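Trikness is hiring operators to record robot demonstrations

Part-time, paid by the hour, on site
Location: Fener building, second floor
Start: September
Contact: Zlatko Begović, recording lead

The work

Trikness records examples of people driving a robot arm through short tabletop jobs. The recordings are used to train a control policy called Prullo, which learns to do the same jobs by copying what operators did. We need people to sit at a station, run a task by hand controller, reset the table, and run it again.

One run is called an episode. An episode takes between 20 seconds and two minutes, depending on the task and the operator. You start it with a foot pedal and end it with the same pedal. After each one you mark it as good, failed, or discard.

The first task in the September round is putting ping pong balls in a tray. Balls start out on the grid mat, and you pick them up with a two-finger gripper and release them inside. Most of your first two weeks will be spent on this task. The wrist camera records the approach to every ball, so we ask operators to come in at a steady pace and to avoid sweeping the fingers across the mat.
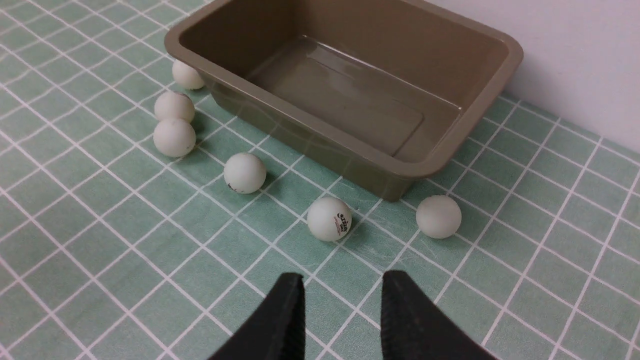
Recording Bulletin, No. 3

Balls are a good starting task because they roll. A bad approach pushes the ball away, and the operator has to follow it and try again. Keep those attempts in. A recovery that ends with the ball in the tray counts as a good episode, and the policy needs to see some. Please do not stage mistakes on purpose.

The starting layout must change every time. Operators tend to fall into habits and put things back in the same places, and the policy then learns the places. The station screen shows a suggested layout before each episode. Copy it as closely as you can by eye. You do not need to measure anything.

What you will do on a shift

Check both camera views against the reference sheet before you begin. Wipe the lenses with the cloth provided.

Run episodes in blocks, with a break of at least 10 minutes after each block. You can stop sooner if your hands or eyes get tired.

Label each episode right after you finish it. If you were distracted or someone bumped the table, use discard. There is no penalty for discards.

Write down anything odd in the station log: a sticky pedal, a slow controller, a ball that has cracked. One line is enough.

The target for this round is 2982 good episodes across all operators. There is no individual quota. New operators should expect to reach 100 good episodes at their own speed, and after that we go over a sample of them together.

How episodes are judged

An episode is good when the job on the screen is finished and both cameras recorded all the way through. The reviewer checks the end of the recording in the head view first. A ball may be partly hidden by the front rim from that angle, so the reviewer also goes back through the wrist view before deciding.
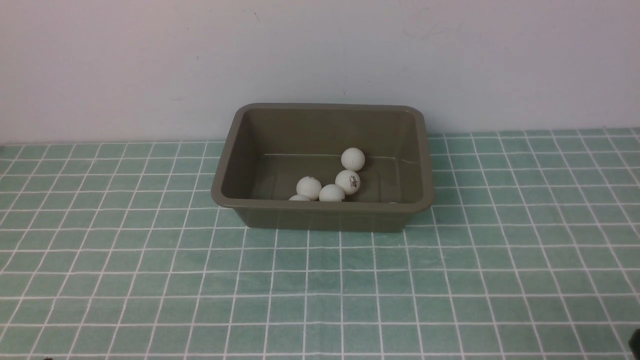

Who can apply

You need to be 18 or older and able to sit at a station for a shift of 3 hours with breaks. You need good control of at least one hand. Left-handed operators are welcome, and the controllers can be set up for either hand. Glasses and contact lenses are fine.

No background in robotics or programming is required. People who have done sewing, lab bench work, model building, or a lot of video games often learn the controller quickly, but we have hired operators with none of these. Training takes two paid shifts.

You should be comfortable with repetitive work. The tasks are short and you will do the same one many times. If you get bored easily, this job will be hard for you.

Hours and pay

Shifts run from 9:00 a.m. to noon and from 1:00 p.m. to 4:00 p.m. We ask for at least 2 shifts a week through the end of the round. Training, breaks, and table resets are all paid at the full rate. The rate is listed on the application form and is the same for every new operator. Payroll is handled by Nedeljković, and you will get your contract from them.

What is recorded

We save the camera video, the arm and gripper positions, the controller signals, and your labels. No sound is recorded. Your hands may show in the head view while you reset the table, and those parts are trimmed before the data is used for training. Episodes are stored under an operator number. The list that matches numbers to names is kept separately and is deleted when the round closes.

You can ask us to remove your episodes at any time before the round closes. You will still be paid for the hours.

How to apply

Fill in the form at the Fener front desk or ask the desk to email it to you. Include the shifts you can work and which hand you prefer to use. A resume is optional.

We will invite applicants for a 30-minute trial at a station. The trial is paid. You will be shown the controls, given time to practice, and asked to run a few episodes. We look at whether you follow the layout and label your own work fairly. Speed is not scored.

Questions about the work go to Zlatko Begović. Questions about pay or contracts go to Nedeljković. Applications stay open until all the September shifts are filled.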